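티켓: 핸드헬드 그리퍼 시연 데이터, 좌우 손 포즈 교차 및 드리프트
프로젝트: Drostell
구성 요소: 시연 수집 / 마커 추적 / 궤적 변환
우선순위: 높음
상태: 해결됨, 후속 작업 분리
작업군: 전자레인지에서 접시 꺼내기, 접시 넣기, 문 여닫기

증상

Drostell 전자레인지 작업군의 시연 데이터를 Nakix 변환기에 통과시키면 일부 에피소드에서 오른손 궤적이 왼손 위치로 순간 이동한 뒤 되돌아온다. 이동량은 최대 70 cm이고 지속 시간은 프레임 몇 개에서 1초 남짓이다. 변환기는 경고만 출력하고 에피소드를 정상으로 저장한다. 해당 에피소드를 로봇에서 재생하면 팔이 속도 제한에 걸려 정지한다.

같은 장비로 수집한 서랍 열기와 컵 옮기기 작업군에서는 재현되지 않는다. 문 여닫기 단독 작업에서도 나타나지 않는다. 접시가 관련된 작업에서만 발생한다.

환경

수집 방식: 작업자가 양손에 그리퍼를 직접 들고 시연. 원격 조종 없음.
시점: 머리 장착 카메라, 광각 렌즈.
손 포즈: 그리퍼에 부착한 큐브 마커와 IMU 융합.
그리퍼 개폐: 손가락 엔코더.
변환기: Nakix, 기본 설정.
재생 대상: Setiawan 양팔 스테이션.
데이터 규모: 작업군 전체 에피소드 3,400개.

재현 절차

1. 전자레인지 문을 완전히 연 상태에서 기록을 시작한다.
2. 양쪽 그리퍼를 동시에 접시 앞쪽으로 뻗는다.
3. 오른쪽 손가락을 접시 가장자리에 대고 왼쪽을 뒤따라 붙인다.
4. 접시를 들어 조리대 쪽으로 당긴다.
5. 기록을 종료하고 기본 설정으로 변환한다.
6. 출력 궤적에서 양손 간 거리를 확인한다. 급격히 0에 가까워지는 구간이 있으면 재현된 것이다.

한 손만 사용하면 재현되지 않는다. 두 손을 넓게 벌려 접근해도 재현되지 않는다. 양손 마커가 화면에서 가까이 붙는 3번과 4번 사이가 문제 구간이다.

로그 발췌

[pose] right: marker lost, fallback=imu
[pose] right: reacquired, residual high
[assoc] candidate swap L/R accepted
[traj] velocity spike, clipped
[export] episode saved, status=ok

손실 직후의 재획득 단계에서 좌우 할당이 바뀐다. IMU 대체 구간 자체는 길지 않으며, 그 구간의 드리프트만으로는 이동량이 설명되지 않는다.

확인한 항목

카메라 내부 파라미터: 재보정 후 오차가 허용 범위 안이다. 증상 변화 없음.

시간 동기화: 엔코더와 영상 타임스탬프의 차이를 확인했다. 지연이 일정하고 보정값과 일치한다. 원인에서 제외.

마커 인쇄 상태: 큐브를 새로 인쇄해 교체했다. 검출률이 소폭 올랐으나 교차는 그대로 발생했다. 기존 큐브 중 하나는 모서리가 들떠 있어 함께 폐기했다.

조명: 천장등만 켠 조건과 보조등을 추가한 조건을 비교했다. 노출 시간은 줄었고 교차 발생률은 같다.

마커 ID: 양쪽 큐브의 ID 목록을 설정 파일과 대조했다. 왼쪽과 오른쪽 설정에 같은 ID 4개가 중복 등록되어 있었다. Ullholm에서 받은 예비 큐브 세트를 추가할 때 기존 목록을 지우지 않고 이어 붙인 것이 원인이다.

원인

두 가지가 겹쳤다.

첫째, 중복 ID. 양손이 떨어져 있으면 연관 단계가 직전 위치를 기준으로 올바른 쪽을 선택하므로 드러나지 않는다. 접시를 잡을 때는 양손 간격이 좁아져 이 기준이 무력해진다.

둘째, 가림. 손목을 안쪽으로 돌려 잡으면 머리 카메라에서 보이는 큐브 면이 한 면으로 줄어든다. 이때 중복된 ID의 면만 남으면 할당이 바뀐다.

참고용으로 접근 자세를 첨부한다. 양손 그리퍼가 접시로 향하고, 오른쪽 손가락이 접시 앞쪽 가장자리에 닿은 시점이다. 흑백 패턴의 흰색 큐브가 양쪽에 하나씩 보인다.
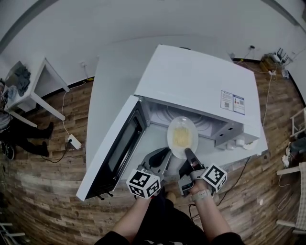
조치

1. 설정 파일에서 중복 ID를 제거하고 좌우 목록을 분리했다.
2. 설정을 읽을 때 중복이 있으면 변환을 중단하도록 검사를 추가했다.
3. 마커 손실 후 재획득 시 좌우 교환을 허용하지 않도록 변경했다. 잔차가 기준을 넘으면 IMU 대체를 유지한다.
4. 속도 초과가 발생한 에피소드는 status=ok로 저장하지 않고 review로 분류한다.
5. 시연 지침을 수정했다. 접시를 잡기 전 10프레임 이상 양쪽 큐브가 카메라에 보이도록 하고, 손목 회전은 접촉 이후에 한다.

검증

원본 영상이 남아 있는 에피소드를 새 설정으로 다시 변환했다. 좌우 교차는 검출되지 않았다. 가림이 긴 일부 에피소드는 review로 분류되었고 학습 세트에서 제외했다.

Setiawan 스테이션 재생에서는 속도 제한 정지가 사라졌다. 접시를 당기는 구간에서 높이 오차가 남아 있으나 이 티켓의 범위가 아니다.

남은 작업

접시 높이 오차: 별도 티켓으로 분리. 손가락 끝 오프셋 재측정 필요.
이전 변환본: 저장소에 남아 있음. 새 변환본과 혼용 금지.
예비 큐브 세트: ID 대역을 새로 지정하기 전까지 사용 보류.

댓글

수집팀: 수정된 지침대로 시연하면 접근 동작이 조금 느려짐. 기존 데이터와 섞을 때 문제가 되는지 확인 요청.

담당: 변환기에서 시간 재표본화를 하지 않으므로 속도 차이가 그대로 들어간다. 학습 측에서 접근 구간 길이 분포를 비교한 뒤 회신 예정. 회신 전까지 신규 수집분은 별도 폴더에 저장할 것.

수집팀: 확인. 신규 수집분 폴더 분리함.

담당: 분포 비교 완료. 차이가 기존 작업자 간 편차 안에 있으므로 혼용 가능. 티켓 종료.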